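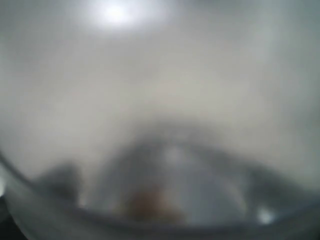 Vista desde la muñeca del brazo, taller de Vumley.

Preguntas frecuentes sobre el club de robótica

¿De verdad aprenden algo o solo miran moverse un brazo?
Depende del alumno. Hay quien programa desde el primer mes y hay quien lleva desde mayo ajustando el mismo tornillo. Desconfíe de los folletos, incluido el nuestro. 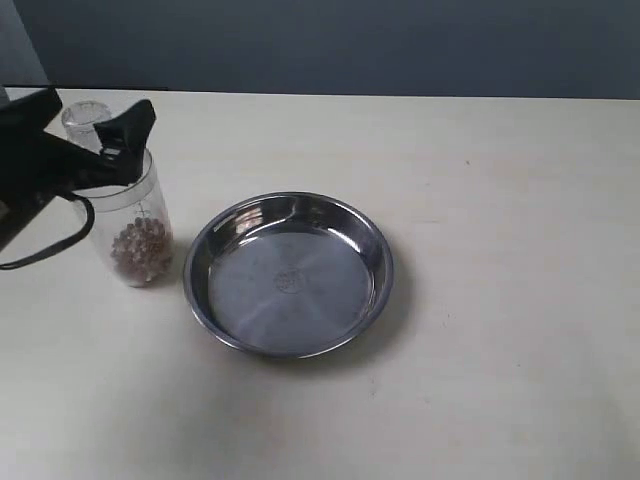
Los que programan empiezan por agarrar y soltar, que suena fácil y ocupa medio curso. La demostración de Triltport salió bien 6 veces de 41, y hubo padres que aplaudieron igual.

¿Sirve de algo la cámara de muñeca?
Menos de lo que prometía Teodor Dahlgren cuando la propuso. De lejos ayuda a situar las cosas; de cerca todo se empasta. Con un cuenco de plástico transparente delante, el borde queda en una banda gris y lo marrón en una mancha que lo mismo podría ser polvo que pasta. Pedirle a un programa que decida con eso nos parece optimista.

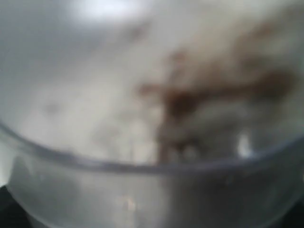 La competición de Vondar puntúa por tarea terminada, y no está claro que eso mida lo que sabe un equipo. Gudrun Haugland insiste en que sí. Nosotros pedimos además un cuaderno de fallos, donde cabe anotar, por ejemplo, que un reflejo blanco junto a la mancha marrón puede confundir al detector.

¿Cuánto cuesta?
La cuota es de 200 euros por curso. No incluye el viaje a Vondar. 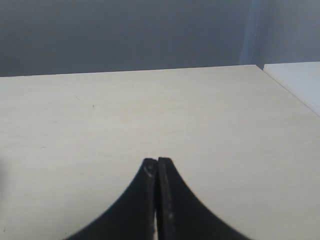

Tampoco incluye el portátil. Dudas, a Njoroge Nyanda, en el taller.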